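Home | News | Members | Events | Contact

Print this page | E-mail this page

Molau choir moves rehearsals for July

The hall floor is being sanded next month, so all July rehearsals will be held in the upstairs room at Barredo House. Start time stays at 7:30 p.m. The side door on the parking lot will be open from 7:00. Please bring your own music stand if you have one, as the room only has 10.

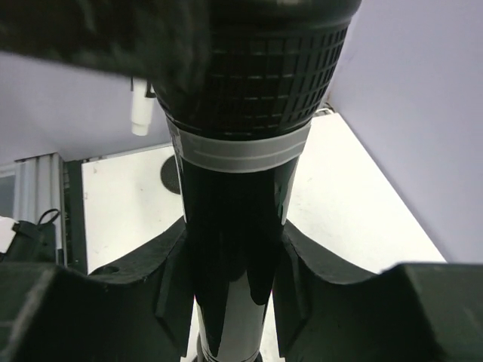
Ticket sales for the summer concert stand at 213, and the church seats 400. Kamil Urban has more flyers for anyone who can put one up at work or in a store window. Altos, please check the changes to page 6 of the Pretimov piece before the first rehearsal.

Print this page | E-mail this page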